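Gripper comparison talk – speaker notes
Version of 7 November 2023

Slide 1. Title
Good afternoon. Say the name of the talk slowly, then go on. Do not read the subtitle. The talk is 25 minutes, questions after.

Slide 2. What we wanted to know
We had two candidates for the finger pads on our hand-held grippers. The first pad comes from Gristar, it is soft and has deep grooves. The second is from Cernano, harder, with a fine texture. We also had two controllers for the arm which should later repeat the motions, one from Tseng and our own, which we call Zisex. So the question has two parts, and I will keep them separate. Pads first, controllers after slide 7.

Slide 3. How we tested
In August we made 300 trials with each pad. The objects were the usual things from a home: cups, lids, small boxes, wrappers, clothes. A trial is one pick and one place. If the object falls before it is placed, the trial is failed, also when the operator catches it. Mention this, because last time a person asked me three times.

Slide 4. Objects on the table
Stay on this slide for one minute. Say that thin and light objects were much more difficult than heavy ones. A paper cup lying on its side is easy to reach, but it gives way when you squeeze too much. A snack wrapper is even worse, it slides over the tablecloth before the fingers close. For the flat lid we allowed the operator to pull it to the table edge.
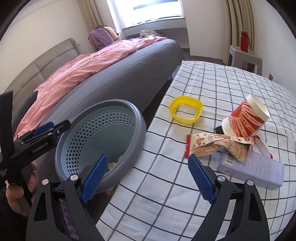
Gristar wrote to us after they read the draft that the soft pad should be tested with less closing force, and that our trigger setting was chosen for a hard pad. I think they are right in part. We used one setting for both, and it was set with the Cernano pad mounted. Say this openly, then show the repeated test on the next slide.

Slide 5. Repeated test with less force
We repeated only the cup and the wrapper. The soft pad became better with the cup, and with the wrapper we saw no change. Do not give percentages here, the series was only 14 trials per object.

Slide 6. Wear
The soft pad loses its grooves at the tip first. We changed it two times during the series. The hard pad we did not change – but it collected dust and we had to clean it every morning.

Slide 7. What we would choose for pads
For clothes and bags, the soft one. For boxes and lids, the hard one. If somebody insists on one answer: the hard one, for the reason that it needs less attention.

Slide 8. Controllers
Drink water. The recordings from the hand-held grippers were replayed on the arm, 681 in total, each one with both controllers. Tseng follows the path more smoothly. Zisex reacts faster when the fingers touch something, but it shakes a little at low speed. Play the video without sound.

Slide 9. Open points
The camera on the gripper sees the finger tips well, but the wide lens bends straight lines near the corners, and our calibration is weak there. We have not tested wet objects. Ask if anyone in the room has done this and would share the procedure.

Slide 10. Contact and questions
Leave this slide on until the end.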